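Counter day, finally

OK quick one, I have to be out the door by four and there is still stuff on the floor.

So the kitchen counter. I said in February I'd deal with it and then I did not deal with it. Things just pile up there. Mail, a screwdriver, the Tromby box with all the cables I'm scared to throw out. We have maybe enough room to butter a piece of toast if you keep your elbows in.

Rules this time. Everything off, wipe, then only put back what gets used in a normal week. I lasted 3 minutes before I started making exceptions. The kettle stays, obviously. Toaster oven stays, it's heavy and I'm not carrying it up from the basement every time somebody wants a cheese melt. The canisters I went back and forth on. I'd love them in a cupboard but then I buy coffee twice, I know I do, last fall we had 700 grams of the same Bortolotti beans sitting in two different places and both bags open. So they stay out, lined up down the wall side where I can see them.
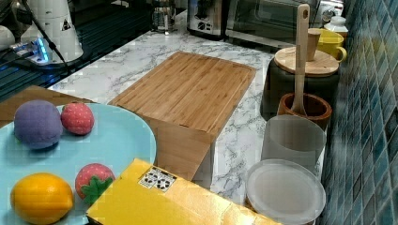 The toy fruit is the other thing. It's supposed to live in the play kitchen and it does not live in the play kitchen. I find strawberries in my shoes. I've given up and let it have a plate, the light blue one, and if it's on the plate I don't count it as mess. The fuzzy purple one I still can't tell you what it is. Plum? Grape? It gets served to me as soup most mornings so who cares.

Cutting board - I want it standing up, not flat. Flat it turns into a shelf and then your back where you started. Standing up you can only put things in front of it, and that's at least a smaller problem. I looked at one of those Drandance rack things to hold it but it was wider than the board, so no.

Still to do: the cords. The power strip is fine where it is but the black cables go every direction and catch crumbs. Also the wooden cup with the handle sticking out of it, I'd like to put two more utensils in there and get them out of the drawer, the drawer doesn't close. And the marble needs a proper clean, there's a ring by the toaster oven that I thought was part of the veining for like a year.

Donation bag is by the door, going to the Iltstead shop if they're still taking kitchen things. 3 mugs in there so far, I may take one back out.

Right, shoes. More on teh drawer next time.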